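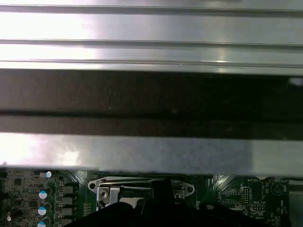
Thitima Pongsiri thinks the proposal should come before the last award, while people are still in their seats, and she has asked for that to go in the notes before anything else gets built around it.

Saturday, August, shop notes for the Fendell Awards

Agreed with Thitima for now. If he asks after the last award, half the tables will be up looking for their coats. Running order has the dance prize at 9:39 and the singer's thank-you right behind it. He walks on from stage left during the applause. She has not been told. The label knows, her sister knows, and we know.

Ran the cue five times this morning on the taped floor. The song intro is too long. He reaches the mark, kneels, and the vocal hasn't started. Cut eight bars and it lands. Still need the band leader to agree to the cut, as he wants it played live and we have only been rehearsing to a track.

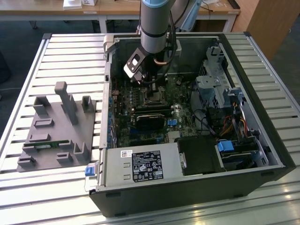
Ring and box

The dummy box from the prop drawer squeaks when opened and the lapel mic picks it up. Put a strip of felt on the hinge side, better. The real box is smaller, so do this again when we get it. He has no inside pocket in the stage jacket. Wardrobe at Sellham is adding one on the left.

Flindameck handheld for her, lapel mic for him. Keep hers open through the whole thing. If she says yes away from the mic we lose it for the broadcast.

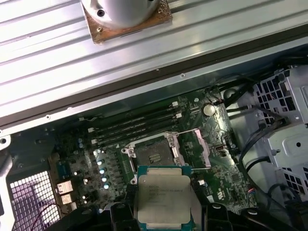
Confetti and lights

Ochoa sent paper in gold and white. We loaded 2000 pieces per cannon and it was too much, you couldn't see the stand-ins at all. Halved it. Fire on the kiss and not on the answer. Refugio Huerta calls it from the side, by eye.

Follow spot stays on her until he kneels, then opens to both. House lights up to a third so the friends' table shows on camera. That table is number 166 on the seating plan, much too far back. Asked for it to be moved near the runway. No reply yet.

If she says no: lights to blue, host walks on, straight to the video package. Rehearsed once. Host needs a line for it and doesn't want to write one. 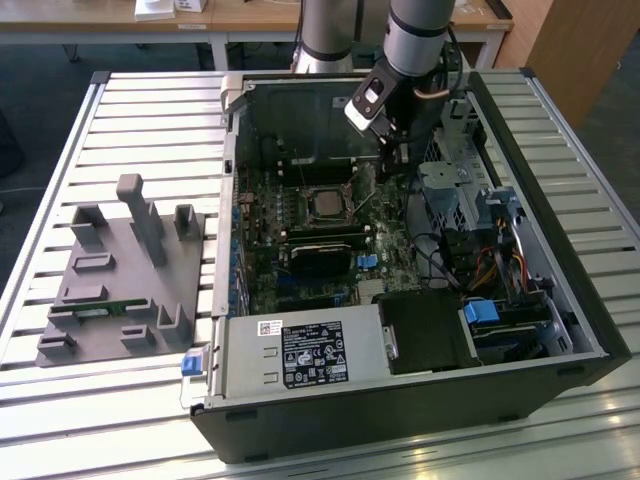 Open tower on the slotted worktable, side panel off.

Left to do: band leader, pocket, table move, host's line. Phones stay in the tray at the shop door until the show is over, ours too. Next run at 4.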